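Surgical suture

From Mingate, the open reference

A surgical suture, or stitch, is a length of thread used to hold body tissues together after an injury or an operation. Usually put in with a curved needle. Staples, glue and adhesive strips are the main alternatives.
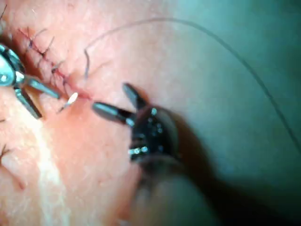
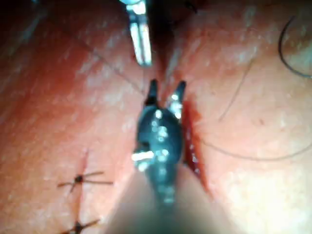
Interrupted stitches along a closed incision (first picture); instruments at a cut in skin (second picture).

History

Early sutures were made of plant fibre, hair, linen, silk and animal gut. Catgut - made from sheep or cow intestine, not cats - stayed in use for centuries. Synthetic threads took over much of the market in the 20th century.

Materials

Absorbable threads break down in the body and are mostly used for deeper layers. Non-absorbable ones (nylon, polypropylene, silk) are taken out later or left in for good. Threads are single-strand or braided. Braided handles easier and knots well, but can harbour bacteria between the strands.

Sizes

Thicker threads have plain numbers, finer ones are given in zeros, so 3-0 is thicker than 6-0. Very fine thread is used for eyes and small blood vessels.

Techniques

Simple interrupted: each stitch tied and cut seperately. Slower, but if one fails the others hold. Continuous: one thread along the whole wound, quicker. Mattress stitches, vertical or horizontal, help turn the edges outwards.

Removal

Depends on the site. Face stitches come out earliest, those over joints stay in longer as the skin their is under more strain.

See also: Surgical staple, Wound healing, Catgut

Last edited 8 February 2023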